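Gernodden Community Hall Association
Minutes of the General Meeting
October 11, 2023, main room, 7:00 p.m.

Chair: Matvii Boiko
Minutes taken by: the secretary
Apologies were received from the Kostiuk family and from the representative of the Movska choir.

1. Opening and previous minutes

The chair opened the meeting and thanked the members for coming in the heavy rain. The minutes of the previous meeting were read. One correction was asked: in the item about the kitchen, the word "refrigerator" should be replaced with "freezer", as the refrigerator works well and nobody has complained of it. With this correction the minutes were accepted.

2. Matters from the previous minutes

The back step has been repaired. The new handrail is fixed on the left side only, and two members said that coming down with a tray is still uncomfortable. The chair will ask the carpenter what he would charge for the right side.

The lost and found box was emptied after the notice on the door. What remained was given to the charity shop, except one set of keys, which the secretary keeps at home.

The letter to the council about the street lamp was sent. An answer has come, but it speaks about a different street. The secretary will write again and will enclose a small map.
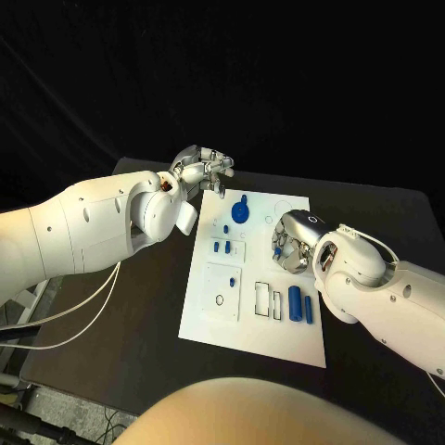 3. Heating

This item took the most time. The boiler was inspected by Gemov, the firm which has serviced it for many years. Their report says that the boiler is safe, but the pump is worn and can stop during the winter. They offer to replace the pump for $900, labour included. The price is good until the end of February, but the waiting time for the part is not stated.

A member asked if we can wait until spring. The chair answered that it is possible, but if the pump stops in the cold weeks we will lose the bookings and maybe also the pipes in the washroom. Another member reminded that the same was said about the old boiler, and that it continued to work for a long time after. There was some discussion on this, which I do not write in full.

It was proposed that we ask for a second price from another firm. Against this it was said that the other firm must travel from the city and will charge for the visit – this was the experience with the chimney. The proposal was put to a vote and did not pass.

Decision: the offer of Gemov is accepted. The chair will sign and will request a date before the first hard frost. While the work is done, the small room will be heated with the two electric heaters from the storage. They must not be connected to the same outlet.

4. Hall bookings

The booking book is now full for the Saturdays until Christmas. There was a misunderstanding about the seniors' lunch and the sewing circle, who both believed that they have the hall for the same morning. The sewing circle kindly agreed to use the small room. It was noted that the light there is weak for needlework, and members who have a good desk lamp are asked to bring it.

The choir asks for a later ending time on rehearsal evenings. The neighbours on the east side were consulted and do not object, if the windows are closed and people do not talk for long in the parking lot. Agreed, on trial until February.

A question was raised about cleaning after private parties. The deposit is not always enough. The secretary will prepare a list of what must be done before the keys are returned, and this list will be attached to every booking form. A member wished that the list be short. Another wished that it mention confetti specially.

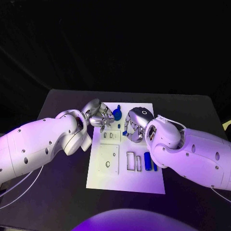

5. Autumn supper

The supper will be held as in other years, with soup, cabbage rolls, bread and two kinds of pie. The vegetarian cabbage rolls ran out very early last time, so the kitchen group will make more of them and will mark the trays with a different colour of paper. Last year the labels fell into the food, so this time please put them on the outside of the tray.

Tickets can be bought at the bakery and at the library counter. The price for adults does not change. Children under school age eat free, and the chair asked that we not be too strict about who is under school age.

Drivers are needed for the members who live on the Movska road. Three names were already given and one more would be a help.

6. Money

The report was read. After the payment of insurance and the hydro bill, the current account is lower than at the same time last year, but the pump can be paid from the repair fund without touching it. The plant sale brought $296, which was more than was hoped. A question was asked about the bank fee, and it was explained that it is charged because we still use paper cheques. No decision was made.

7. Stage and curtains 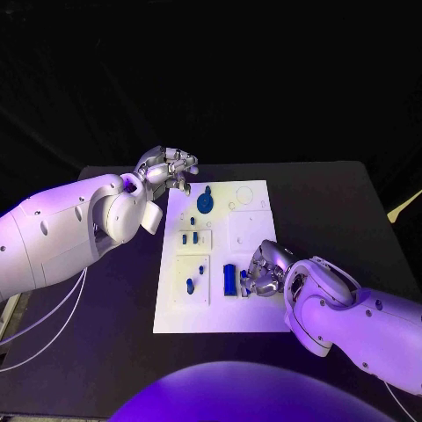 The members returned to the question of the stage, which was left open in the spring. The drama group would like warmer lighting, and the old curtains have become thin at the fold and let the daylight through in the afternoon. Cleaning was suggested, but the shop would not promise that the fabric will survive it. One member is afraid that coloured light makes everything look strange, and it is true that a violet light gives its colour to white things very easily, as one sees on the white casings in the picture, so the group is asked to try the lamps with the costumes before buying anything. The chair would prefer plain warm bulbs. The drama group will bring samples of fabric and one lamp on loan to the next meeting, and the decision is postponed until then.

8. Other business

The piano will be tuned before the choir concert. Please do not put cups on it.

A family on the Kostiuk farm offers firewood for the outdoor gathering, free of charge, but it must be picked up by ourselves. The chair has a trailer.

A member asked if the coat hooks near the entrance can be placed lower for the children. There was general agreement, and the chair will move one row of them.

9. Next meeting

The next meeting will be held in the small room if the pump is being replaced on that day, and otherwise in the main room. A notice will be put on the door.

The meeting was closed at 8:50 p.m. Tea was served.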